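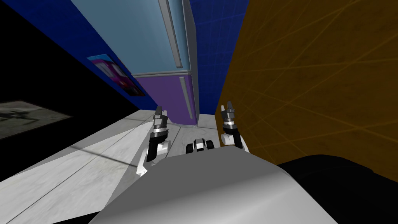 Lalluleo Home Scenes – Evaluation Pack

Status: under review by Jullmont
Contact: Fenna Vanhove (content), Miloslav Havlíček (licensing)

Summary

Lalluleo is a paid library of simulated episodes for teams that train or test two-armed robots on household work. This card covers the evaluation pack, a reduced release sent to organizations that are considering the full license. All images are computer-rendered. No camera footage of real homes is included.

Contents

The pack holds 3273 episodes, of which 3000 are set aside for training and the remainder for testing. Episodes are grouped by room, and a room does not appear in both parts. Each episode folder contains the rendered views, the joint positions of both arms, the gripper commands and a one-line task instruction in English.

Views

The onboard view is rendered from the robot itself, so its gray torso takes up much of the lower part of the image. Users who crop their input should keep both grippers inside the crop. In the kitchen and utility rooms, large furniture may appear at a steep angle, as with the tall cabinet that has a light-blue upper section and a purple lower one.
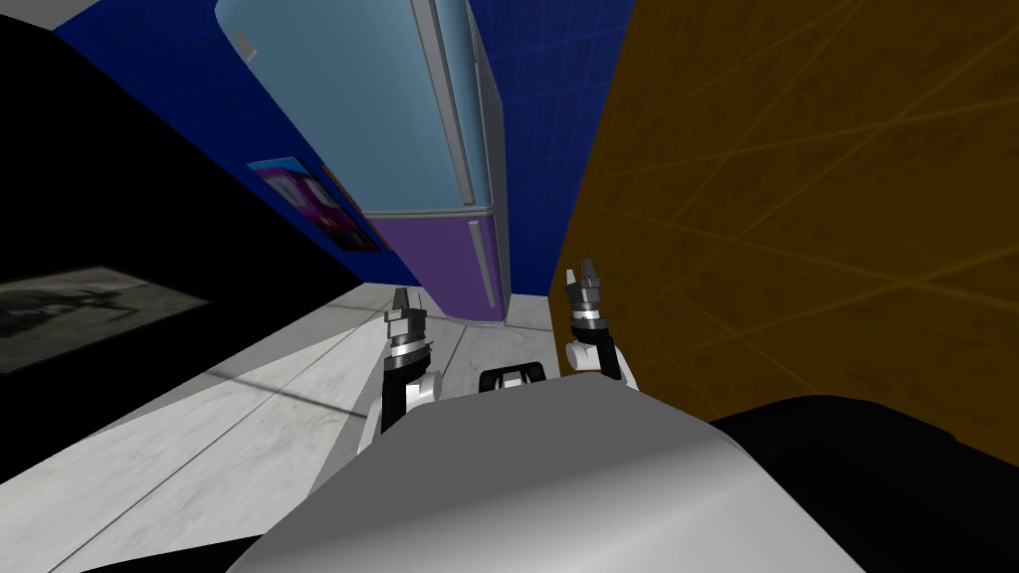
Colors and surface textures are assigned per room and stay fixed for the length of an episode. They were chosen to vary widely and should not be taken as a sample of actual interiors. Reviewers at Jullmont noted that strong wall patterns lowered the scores of their older object detector – the same test is planned for the full library.

Known limits

Lighting is simplified, and shadows have soft edges throughout. Pictures on the walls may be hard to make out and carry no labels. Contact forces at the fingers are estimated by the simulator and have not been compared with measurements from hardware. Version 3 of the pack corrected a timing error in the gripper commands; results obtained with earlier versions should be reported separately.

Terms of use

The pack may be used for internal evaluation only. Trained models may not be sold or passed to third parties under this license. Requests for the full library, including the Nurkida room set, should be sent in writing to Miloslav Havlíček. Errors in the episode files should be reported to Fenna Vanhove with the folder name and the version number.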